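Speaker notes: Gum care at home, the evening talk for patients and families
Holtorico Dental, community room

Welcome everybody, and give people a minute to find a seat and hang up their coats. Say how nice it is to see so many faces from the practice, and mention that there are 400 handouts in the box by the door, so please take a spare for a neighbor or a grown-up child who never calls the dentist.

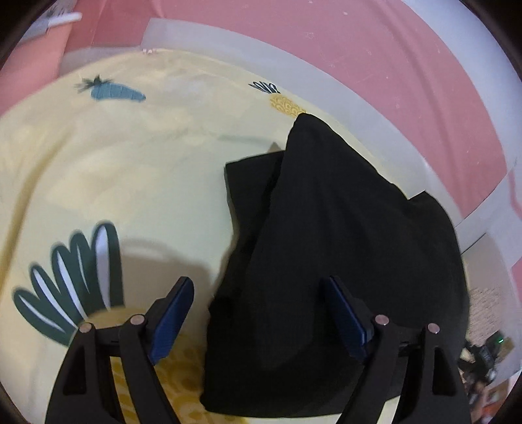
Page last changed: 08/06/2022

Start with the bleeding question, which is the one I get in the chair all day long. A little pink in the sink makes people stop flossing, and I understand that completely, I really do, but sore gums usually need more gentle cleaning and a visit to have them looked at. (Pause here. Somebody always has a story, and the stories are good!)

Then brushing. Two minutes, twice a day, soft bristles, small circles along the gumline. Show it on the big Vashisht model and let the front row have a try. If the lower jaw comes loose again, just set it on the table and carry on.

Floss or little brushes? Tell them what I tell my own family: whichever one you'll pick up tonight. Pass round the Widard sample packs and ask folks to find the size that slides in without pushing. If they're between sizes, go smaller and ask us at the next cleaning.
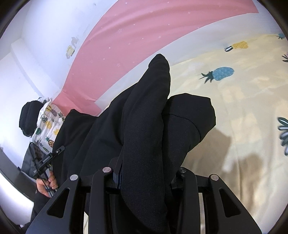

Black garment held in a gripper, bed behind

Dry mouth comes next. Plenty of everyday medicines cause it, so ask people to bring their list along to their appointment. Sips of water, sugar-free gum, and please don't stop any pills on your own.

Leave 15 minutes for questions. Implants will come up, and so will whitening; keep both short and point to the Cundetti leaflet on the side table. Thank them warmly, remind them the parking lot gate closes after the talk, and collect the sample mirrors.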